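Joltura Bench Station, two-arm version: what to plan before you buy

Joltura is a table-top station with two black arms, made for small kitchens, care homes and teaching labs that want to try automation on simple washing-up work. On this page we try to answer the questions which customers usually send us before they ask for a quote. Please read it together with the person who holds your budget, it will save several e-mails.

Start from the task and only then look at the price list. Most of our customers begin with dispensing soap on a plate, because the objects are cheap and a mistake costs only a cloth. You need a steel plate, a pump bottle and a free piece of table in a light, matte color. Old plates are fine. Swirls and wipe marks on the steel do not disturb the work, but we advise to practice with the same plates you will use later.

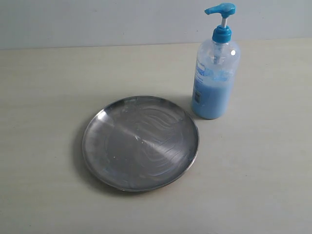 The bottle must be included in your plan too. A bottle that is half full is lighter than a new one and moves more easily when the pump is pressed. For this reason we recommend the two-arm version for all pump work: one arm can keep the bottle in place while the other one presses. With a single arm you must fix the bottle to the table, and then somebody has to unscrew it for each refill.

What is in the price

The station comes with both arms, two parallel-jaw grippers, the wrist sensors, cables and the Jutetti control software for one computer. The computer itself is not included. The table is also not included, and it should carry 300 kg without shaking.

What customers forget to budget

Finger pads are a wearing part. We suggest to order 3 spare sets in the first year, more if your work has much soap in it. Set-up and training at your site costs 700 euros, travel is calculated separately. If you want the extended service contract, plan 2000 euros per year. It covers one visit and replacement of cables.

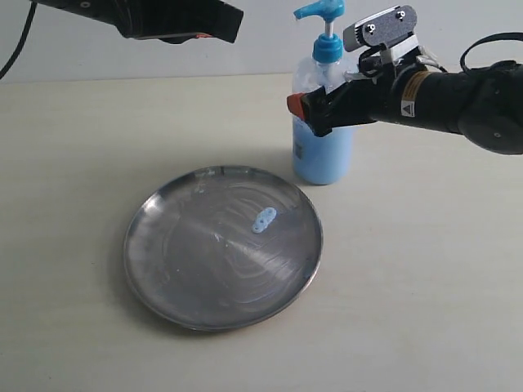
Please leave enough space at both sides of the table, and also above it. The cables need a wide curve when the arms reach toward the middle, and a shelf on the wall is often in the way. Our planner Jui-lin Tse can check your drawing before you order. A simple sketch with measures is enough, made by hand is no problem.

Delivery and trial

Delivery time depends on the season. Orders which arrive after August are usually shipped from our Lill warehouse in the new year, so schools should write to us earlier. A trial period can be arranged through our partner Drurnedent, and the rent is taken off the price if you keep the station. For quotes and leasing questions, please contact Zdzisław Szewczyk in the sales office and tell him which task you have in mind and how many hours per day the station should work.

This website uses cookies to remember your language and your quote list. Accept | Settings

Contact | Terms of sale | © Joltura, all rights reserved | Back to top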